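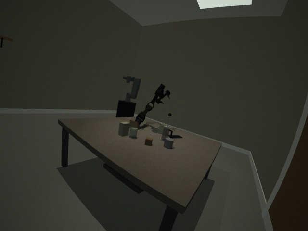 I finally finished the dining table! Well, the top of it anyway – the apron still needs one more pass of sanding where I got careless with the scraper. I have been refinishing furniture for three years and I still get giddy when the old varnish comes up in long curls and there is clean wood under it.

This one came from Subira Mutiso, who was moving to a smaller apartment and didn't want to see her grandmother's table go to the curb. It seats six if everybody likes each other. The finish had gone gummy, and there was a white ring at one end that I was sure would be through to the bare wood. Nope! It came off with the varnish and I did a little dance in the garage.

For the grits I went 80, 120, 180 and then 200 by hand, always with the grain. I used to stop at 120 and wonder why my stain looked blotchy (sorry, first bookcase). Wipe the dust off between every grit, and then wipe it again.

Stain was two coats of a dark walnut I mixed myself from what was left in three cans, so please don't ask me for the color name. I would love to know it too. Then four thin coats of wiping varnish, with a night between each one. It rained most of that week and the third coat stayed tacky until Friday, which nearly drove me up the wall. I kept going out there and touching the underside like a kid poking a cake.

Sumathi Menon asked in the comments last time if she could skip stripping and just sand through the old finish. You can, but you'll go through a mountain of paper, and old varnish clogs it something awful. Try stripper on a small patch first and see how you feel. Open the doors, wear the good gloves, and if your piece is really old, test for lead before you sand anything.

Cost me 14 dollars for sandpaper and 20 for the varnish. Everything else I had on the shelf.

Next up is a set of chairs with caned seats, and I have never caned a thing in my life. I've soaked one bundle already and made a terrible knot of it – so much fun though! If you have a favorite book on caning, send me the title.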